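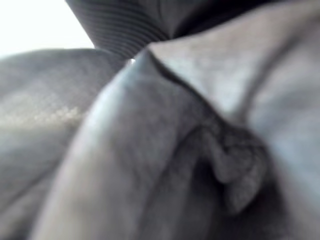

## Rules we follow when a robot handles cloth

2024-04-06

I spent the last two weeks rewriting the working rules for our fabric handling cell in Clorncombe. The old version was 51 lines long and had been added to by whoever was annoyed that day. Two of the lines disagreed with each other about gripper speed. The new one has eight rules, and I'm putting most of them here because people at other shops have asked what we do.

Some background. We sort and fold returned clothing for Stelta. The arm picks one garment at a time from a pile, moves it to a table, and folds it. The wrist camera gives us the close view, and in that view everything is gray on gray more often than I'd like. Ribbed knit lies against a smooth fold, with a thin dark crease between the fold and the cloth next to it, and you have to decide which of those edges you can grab. Most of our rules come from that problem.

**Don't trust a blurred view for a grasp.** When the camera is very close to cloth, the only sharp thing may be one crease. A crease is not an edge of the garment. If the operator can't say which layer is on top, the arm backs off and looks again from farther away. We allow two looks. After that the garment goes to the hand table.

**One layer or all layers.** Pinching two layers out of four is how we stretched a lot of waistbands in September. The operator has to call "single" or "bundle" before closing the gripper, and the call is written to the log. It felt silly for the first few days and now people do it without thinking.

**Knits get the slow profile.** That covers cuffs, waistbands, anything ribbed. We used to let the software choose the speed by itself, and it was right most of the time, but it read some jersey as woven. Now a person sets it at the start of each batch and the arm can only go slower than that.

**Hands stay out until the light is amber.** Cloth looks harmless and people reach in to straighten it. I've done it. The risk assessment treats the gripper the same whether it holds a T-shirt or a steel bracket, and so do we. If you need to fix a fold, press pause, wait for amber, then reach. The fence and the light curtain don't change this.

**Keep the failed attempts.** Vendula Halás set this one up when she took over the logs. Before her, operators deleted bad runs to save disk space, and we had 998 clean recordings and almost nothing showing how a grasp goes wrong. Failed runs now get the same naming and the same folder as the good ones, with a one-word reason. The words are slip, tear, tangle, wrong layer, and unknown. "Unknown" is allowed and nobody gets asked about it.

**Wipe the lens at every batch change.** Lint builds up faster than you'd expect, mostly from fleece. There's a cloth on a hook by the pause button. Please don't use your shirt.

The other two rules are about lockout and about who signs for maintenance, and they are mostly copied from our site manual, so I'll leave them out.

We ran a trial of the new sheet with the evening crew on a batch of 71 garments. The main complaint was the two-look limit. Havlíček, the contractor who built the cell, thinks three looks would be fine with the newer Silteo gripper - the fingertips are thinner and it disturbs the pile less. He may be right. I'd like to see a month of logs first, so the limit stays at two for now.

The sheet is one page, printed on both sides of the gate. If you work the cell and something on it is wrong, write on the printed copy in pen. I collect them on Fridays.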